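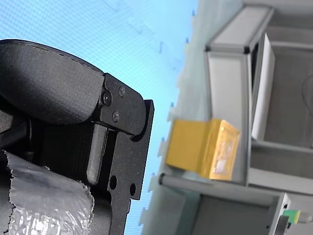
What Happens to Bread After Closing Time? A Report on Four Bakeries

Kvido Hubáček

Introduction

My grandmother never threw away a crust in her life, and I suppose that is where my interest in this subject began. When we were asked to choose a topic from everyday life for our autumn project, I thought of her bread bin straight away, and then of the full shelves I pass on my way home each evening – shelves that must be emptied somehow before the morning. I wanted to find out where all of that bread goes.

How I went about it

I wrote to eight bakeries in November and four of them very kindly agreed to talk to me: Skurkska, Grunura, Vlček and Studon. I visited each one shortly before closing and asked the same questions every time, although I must admit the conversations wandered a good deal, and at Vlček I was given a poppy seed roll and stayed far longer than I had planned. I also left a short questionnaire with customers and got 35 back. Four had no answers on the second side, so the results below come from the other 31.

What I found

Grunura sells its leftover loaves at half price the next morning, and there is often a small queue for them. Studon passes its bread to a hostel two streets away, except on Wednesday, when the hostel kitchen is closed and the loaves go to a man who keeps hens. Vlček dries and grinds what is left and uses the crumbs in a dark, sticky cake that I can warmly recommend. Skurkska simply bakes less in the afternoon, and the owner told me she would sooner disappoint a late customer than fill a bin.

Of the 31 customers, eight said they would not buy day-old bread at any price. The rest were willing, mostly for toast or soup, and several wrote me lovely long notes about bread pudding – one with a full recipe on the back.

Difficulties

I had hoped to weigh the leftovers, but the bakers were busy sweeping up and I did not like to get in the way. My tutor, Alasdair Munro, suggested asking them to keep a tally for a week instead. Only Studon managed it, so I have left the figures out and would like to try again in the spring, with a simpler sheet and a pencil on a string.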